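Home Products Guides Spares Contact

Section 5 – Setting up your Tustico heated airer

Read section 1 first if you haven't. Safety bits are in there and not repeated.

Before you start

Flat floor. Dry room, window you can open. Keep the airer 300 mm from walls, curtains, beds and sofas on every side. Plug straight into a wall socket – no extension leads, no timer plugs from other makers.

CAUTION: rated 1000 W. Don't share a double socket with a kettle or fan heater.

Putting it up

1. Stand the airer on its feet, strap still on. Undo strap.
2. Pull the legs apart until the cross bar drops and clicks. Both sides. If only one clicks, fold up and start again.
3. Lift the left wing. Push the stay into its slot. Same for the right wing.
4. Give the top rail a gentle shake. Should not rock. If it does, turn the grey foot anti-clockwise till it touches the floor.
5. Check the cable hangs outside the legs, not through them.
6. Plug in. Switch is on the right leg, low down. Amber light = warming.

Note: first use may smell a bit. Normal. Open the window, run it empty for an hour and it goes.

Note: rails get warm, not hot. Top rail warms last – give it 20 minutes more than the wings.

Sorting the load

Spin everything at the highest speed the label allows. Dripping washing must not go on the airer, ever. Shake each piece out and lay it flat first, on a bed or a big table, so you can see what you've got. Thick with thick, thin with thin.

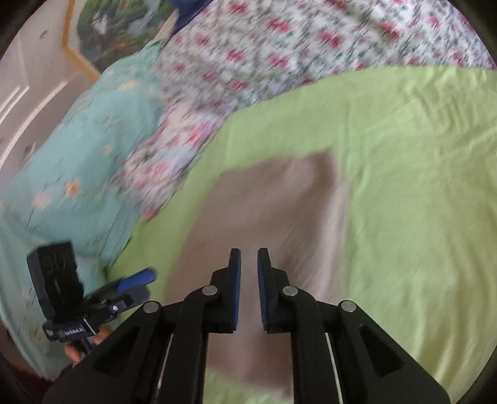 Fig. 5.2 – Fabrics spread out on a bed-like surface.

Max load is 6 kg, spread over both wings. Heavy things near the middle, over the legs. Light things at the ends. One layer per rail if you can manage it, doubled-up cloth takes nearly twice as long and the fold stays damp.

Loading

7. Switch off before loading. Wait for the light to go out.
8. Start with the centre rails, then work outwards, a bit each side in turn so it dosen't tip.
9. Sheets: fold once lengthways, drape over three rails, leave a gap underneath for air.
10. Shirts go on hangers, hooked on the end loops. Not more than two per loop.
11. Switch back on. Turn the load over halfway.

CAUTION: do not cover the switch box. Do not dry wool, silk, foam-filled items or anything cleaned with solvent.

Using the Bristano cover (sold seperately)

Goes over the top, zip facing you. Bottom edge must stop short of the floor – if it drags, roll it up and use the ties. Leave the top vent open. Without the vent the cut-out will trip and the light goes red. If that happens unplug, take the cover off, leave it to cool, try again.

Other makes of cover may not have a vent. Don't use them.

Folding away

Switch off, unplug, let it cool. Wings down first, then lift the cross bar and push the legs in. Watch your fingers at the hinge. Cable wraps round the two hooks, loosely. Strap back on. Store upright.

For cleaning the rails see section 6.

Valuvness Home Drying – customer help: use the form on our Contact page. © Valuvness. All rights reserved. Back to top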